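Pressemitteilung

Ristivden öffnet die Spielkiste: Neue Ausleihe für Würfel, Bausteine und Karten startet im Oktober

Lonovport - Wer ein Spiel für den Kindergeburtstag sucht, für den verregneten Nachmittag oder für die Projektwoche in der Schule, muss es künftig nicht mehr kaufen. Ab Oktober verleiht die Spielothek Ristivden ihren Bestand an alle Haushalte, Kitas und Schulen in Lonovport. 638 Spiele und Spielmaterialien stehen zum Start bereit, und wir freuen uns riesig, dass es endlich losgeht!

Der Schwerpunkt liegt bewusst auf losem Material. Brettspiele mit Anleitung und Spielplan gibt es bei uns natürlich auch, aber das Herz der Sammlung sind Dinge, aus denen sich immer wieder etwas Neues machen lässt: große Schaumstoffwürfel, Bausteine, Bälle, Spielkarten. Ein großer Würfel reicht für ein Laufspiel auf dem Hof, zwei davon für eine Rechenrunde im Stuhlkreis, und mit einer Handvoll Steine und einem Kartenspiel kommt eine Familie gut durch ein ganzes Wochenende.

Sortiert wird am großen Holztisch

Jedes Teil, das in die Ausleihe geht, liegt vorher einmal auf dem Tisch. Dort wird gesichtet, nach Art getrennt und in Behälter gelegt. Wir arbeiten mit dem, was sich beim Spielmaterial bewährt hat: durchsichtige Kunststoffboxen für alles, was man auf einen Blick erkennen soll, dazu Körbe, Schalen und kleine Schachteln für Einzelstücke. Gerade die durchsichtigen Boxen sind bei Kindern beliebt - sie zeigen gleich drauf, was sie haben wollen.
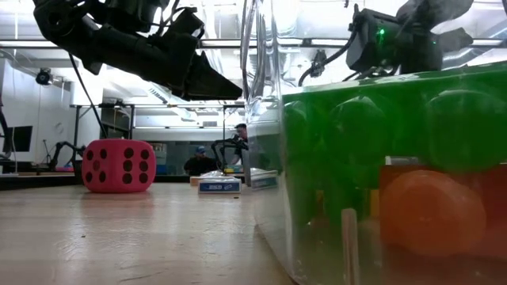
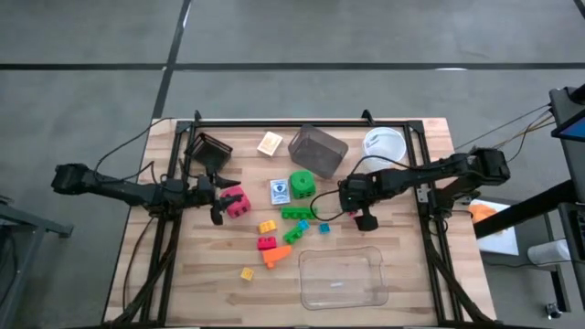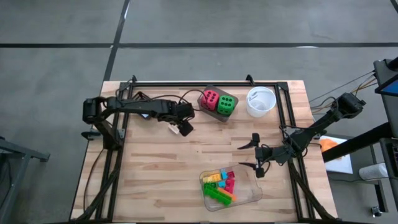
Würfel und Bausteine am Sortiertisch

Aus dem sortierten Material entstehen die Leihsets. 80 davon sind zum Start fertig zusammengestellt, jedes mit einer Karte, auf der der Inhalt und ein paar Spielideen stehen. Die Sets sind nach Anlass benannt und nicht nach Alter, denn die Erfahrung aus der Probephase war eindeutig: Mit den großen Würfeln spielen Fünfjährige ebenso gern wie ihre Großeltern. Beliebt waren vor allem das Set "Würfelhof" für draußen und das Set "Bauen zu zweit", bei dem eine Person ein Bauwerk beschreibt und die andere es nachbaut, ohne es zu sehen. Das klingt einfach und führt zu wunderbar schiefen Türmen.

Wer lieber selbst zusammenstellt, kann das auch tun. An der offenen Theke dürfen Bausteine nach Farbe oder Form ausgesucht werden, und wer nur einen einzelnen Würfel braucht, bekommt einen einzelnen Würfel. Ersatz für verlorene Spielfiguren und Würfel geben wir ebenfalls heraus, solange der Vorrat reicht. Dafür gibt es eine eigene Schublade, in der sich schon erstaunlich viel angesammelt hat (auch ein paar Teile, deren Spiel bisher keiner von uns erkannt hat).

Probephase mit 23 Gruppen

Vor dem Start haben 23 Gruppen aus Kitas, Grundschulen und Nachbarschaftstreffs das Angebot ausprobiert. Ihre Rückmeldungen haben einiges verändert. Die Inhaltskarten waren anfangs zu klein gedruckt und sind jetzt doppelt so groß. Die Beutel für die Bausteine sind durch Boxen mit Deckel ersetzt worden, weil das Einräumen damit deutlich schneller geht. Und die Leihfrist für Gruppen wurde verlängert, nachdem mehrere Kitas ihre Sets am liebsten gar nicht mehr hergeben wollten.

Aus der Probephase stammt auch die Idee mit dem Aufräumspiel. Am Ende der Leihzeit würfeln die Kinder, wie viele Steine sie auf einmal in die Box legen dürfen, und wer an der Reihe ist, sucht die Farbe aus. Eine Kitagruppe hat daraus einen festen Wochenabschluss gemacht. Die Anleitung liegt inzwischen jedem Bausteinset bei.

So funktioniert die Ausleihe

Die Leihgebühr beträgt 2 Euro pro Set, für Kitas und Schulen ist die Ausleihe kostenlos. Familien können ein Set drei Wochen behalten, Gruppen sechs Wochen. Eine Verlängerung ist möglich, wenn niemand anderes auf das Set wartet. Eine Kaution verlangen wir nicht. Fehlt bei der Rückgabe ein Baustein, ist das kein Drama: Bitte einfach auf der Inhaltskarte vermerken, dann wird er beim nächsten Sortieren ergänzt.

Geöffnet ist die Spielothek jeden Donnerstag von 14 bis 18 Uhr. Gruppen können zusätzlich einen Termin am Vormittag vereinbaren und das Material vor Ort ausprobieren. Zum ersten Öffnungstag bauen wir mehrere Spieltische auf, an denen alle Sets getestet werden dürfen, und auf dem Vorplatz wird den ganzen Nachmittag mit den großen Würfeln gespielt. Anmelden muss man sich dafür nicht. Bei Regen ziehen wir in den Flur um, der ist lang genug für jedes Laufspiel.

Spielmaterial gesucht

Die Sammlung soll weiter wachsen. Besonders gut gebrauchen können wir Bausteine in allen Größen, vollständige Kartenspiele und große Würfel in jeder Farbe. Auch stabile Boxen und Körbe nehmen wir gern. Abgegeben werden kann alles während der Öffnungszeiten. Nicht annehmen können wir Plüschtiere, elektronisches Spielzeug und Puzzles, bei denen Teile fehlen.

Im Winter kommt außerdem ein zweiter Standort im Stadtteil Rindlow dazu, zunächst als reine Abhol- und Rückgabestelle. Sets, die bei uns vorbestellt werden, liegen dort in der folgenden Woche bereit. Ob es in Rindlow später auch eine offene Theke geben wird, hängt von der Nachfrage ab - wir würden sie sehr gern einrichten!

Über die Spielothek Ristivden

Die Spielothek Ristivden sammelt, sortiert und verleiht Spiele und Spielmaterial in Lonovport. Die Regale und Boxen der neuen Ausleihe hat die Schreinerei Rácz zum Selbstkostenpreis geliefert.

Kontakt für Presseanfragen

Spielothek Ristivden, Pressestelle, Lonovport
Bildmaterial in Druckauflösung senden wir auf Anfrage zu. Besuche der Redaktionen sind auch vor dem ersten Öffnungstag möglich, bitte mit kurzer Voranmeldung.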